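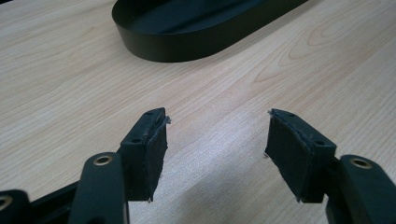
Black tray, light wood table.

Posted Jan 6, 2022

I was looking for the date my grandfather's shop closed and ended up reading about the ferry instead.

Before the bridge at Valalthorpe opened, the only way across the river was a flat cable ferry. It carried 10 cars at a time, and the crossing took as long as the current felt like. My aunt remembers a farmer who always brought his team and wagon on the last run of the day, well after everyone else had gone over to trucks. The horses stood between the cars.

The old county newsletter has the traffic for the ferry's last August: 1,519 vehicles. The bridge took 3,000 in its first month. The fare had been 25 cents, and the bridge was free, so I guess that part was no surprise.

The ferry ramp on the east side is still there. It's concrete with iron rings set in it, and kids fish off the end. The west ramp went under when they raised the bank. The ticket hut was moved up the road and sold bait for years under the name Kariuki. Later it was a key cutter's, and now it's someone's garden shed.

Pascal Courtois wrote to me after my last post and thinks the cable drum was sold for scrap the year after. I'd like to see a receipt. If you have any papers from the ferry company, leave a comment.

I still don't know when the shop closed.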